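Can any of these things do actual chores yet?
Household and workshop machines
Posted by benchvice in March

benchvice
My sister asked me at tea whether she should hold off replacing the tumble dryer and save for one of the home robots instead. I said no without thinking about it, then spent the evening wondering if I was being unfair. I work in a small joinery shop where we have had automated feed on the panel saw for years and it earns its keep. That is one job, done the same way, with the stock always against the same fence. A house is nothing like that. So what is the honest state of it? I don't mean the videos.

tromeo_owner
We had a Tromeo floor cleaner for two years. It did the kitchen and hall well and got stuck under the same chair most evenings. I would buy another. I would not call it doing the housework.

Lilla Fekete
Floors are the easy case. You drive about and you don't pick anything up. Once a machine has to pick up something thin, or something that bends, it gets hard very quickly. People go straight to folding shirts and skip the things that come before it, such as getting the shirt off the hanger or finding the hanger in the first place.

greyporter
Folding was solved ages ago though. There are machines in commercial laundries that fold sheets all day.

Lilla Fekete
Sheets that a person has clipped in at the corners. Go and look at one working. There is somebody standing at the feed end for the whole shift.

greyporter
Fair, but that person used to be several people. I'd call that automation.

Nana Amoah
I teach grippers for a living, near enough, so I'll put my bit in. We use the kind you hold in your hands. You do the chore yourself with them and the recordings are used for training afterwards. March has been clothes and wardrobe jobs.

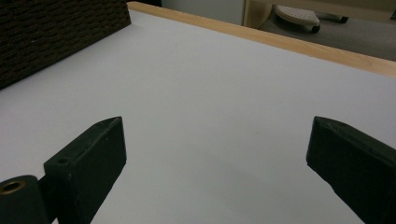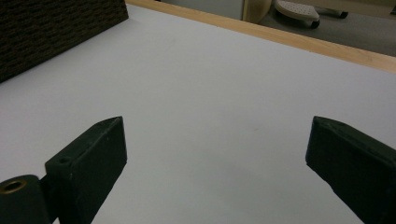
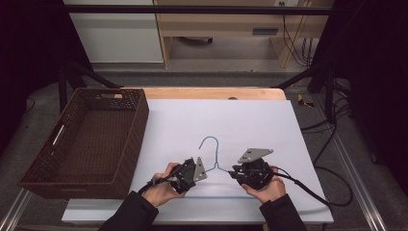
My own view is that hangers are a better test than shirts. A shirt forgives you if you pinch it a centimetre off, and a hanger doesn't. The wire is thin, it lies nearly flat on the board, and when you come at the two shoulders from both sides as I do with the light-blue one, you have to get both fingertips to the right height together or it skates away from you. With bare hands you'd do it while talking to somebody. With grippers on I have to watch every move, and that is me, with eyes and a lifetime of picking up hangers. My best run was 52 good pick-ups before I fumbled one. The trained policy is well short of that and I won't pretend otherwise.

benchvice
That's useful, thank you. Does it get any better if you give it a different shape of finger? In the shop we'd make a jig and be done with it.

Nana Amoah
A different finger helps with hangers and then you're worse at cups. We tried a hooked tip for a while. Lovely on wire, hopeless on anything with a flat side.

seo_fan_71
You're all being gloomy. I saw the Seo arm at a trade day and it loaded a dishwasher rack start to finish. Plates, bowls, cutlery in the basket. Took 11 minutes but it did it.

greyporter
Were they its own plates?

seo_fan_71
They were plates. I don't see what difference it makes.

Lilla Fekete
It makes a lot of difference. If it has practised on that set, in that rack, under those lights, then you have seen it do one kitchen. Take it home to yours, with the chipped bowl and the pan that doesn't fit, and see how it gets on. I'm not saying the demo was a cheat. Eleven minutes for a load is all right by me if I'm out of the house.

seo_fan_71
Well that was my point. Slow doesn't matter at home. I don't stand and watch the washing machine either.

benchvice
I half agree with that. Slow is fine. Slow and needing rescue is no good, and I'd be the one rescuing it.

oldmillhand
Shop floor view. We looked at an Arkard arm for taking parts off the conveyor and putting them in trays. The quote was 3559 a month on lease with servicing. It would have paid for itself if the parts arrived the same way up. They don't. By the time we had priced a feeder to turn them over we were back to employing a lad, who also sweeps up and answers the door. Might be different next year. I have been saying that for a few years.

greyporter
Dement do a feeder that sorts orientation with a camera. Might be worth a look before you write it off.

oldmillhand
Had them in. Good bit of kit, but it didn't like oily parts and ours are all oily.

Nana Amoah
Oil is a pain for us too. So is anything shiny or see-through. I'd say a machine that does one tidy job in your shop is here now, and one that does ten untidy jobs in a house is not. I wouldn't put a date on the second.

seo_fan_71
I would. Five years.

Lilla Fekete
Ten, and it will still leave the hangers on the floor.

benchvice
Right, I've told her to get the dryer. She wants to know which one now, so if anybody has had a heat pump model in a cold garage, I'd be glad to hear how it does in winter.

tromeo_owner
Check the minimum room temperature in the manual. Ours kept stopping until we moved it indoors.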